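Workshop & Home > Desks and Tables > Cables and Power

Power strip on top of the desk or underneath?
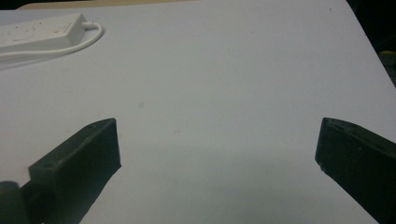
Posted by Adeel Satti, July 19, 2019

I've got a pale grey table in the back room that I use for paperwork and the odd repair. The power strip lives in the far left corner, on top. It's a white one and I don't mind the look of it, but my brother says it should be screwed to the underside and that I'm wasting table. The top has a matt finish and I'd like to keep it as clear as I can.

Has anyone moved theirs underneath and regretted it? The table is a Skandton, bought second-hand, and I don't have the leaflet.

skirting_board
Underneath, every time. I did mine with two screws through the keyhole slots on the back. Took 30 minutes including finding the drill. Check how thick the top is first. I used screws that were too long on my old desk and the points came through.

marlpit
I'd leave it where it is. I had one underneath for over 5 years and got fed up of crawling about whenever I wanted to plug in the soldering iron. If you only use it for a lamp, fine. For repairs you are plugging and unplugging all day.

skirting_board
You could put it under the front edge. No crawling.

marlpit
Then you catch your knees on the plugs. I've tried it.

Condell_Rd
Is it a solid top or hollow? Some of the Skandton ones are a honeycomb inside and screws won't hold in them. Knock on it in the middle and again near a leg. If it sounds like a drum, use a tray that clamps to the edge. Endale do one, I think it was 9 pounds when I bought mine.

Adeel Satti
Sounds hollow in the middle and more solid towards the edges. So a clamp is probably the way if I do it at all. Does the Endale one mark the surface? Matt tops seem to show everything.

Condell_Rd
Mine has rubber pads. No marks yet but it hasn't been off since I fitted it. I'd put a bit of felt under it.

hettie_b
Don't use the sticky pads whatever you do. Mine let go in August when the room got hot and the whole thing was hanging by the plugs.

skirting_board
Sticky pads are all right if you clean the surface with meths first. Mine have been up for 7 months in the garage.

hettie_b
I did clean it. Wouldn't trust them with the weight of a few adaptors.

marlpit
Still say leave it on top. It's in a back corner, what else are you going to put there?

Adeel Satti
A Sial desk lamp, which is the other thing my brother keeps on about. I'll measure the edge tonight and see if the clamp tray would fit. If it doesn't I'll leave the strip alone.

Last updated: 2 days after first post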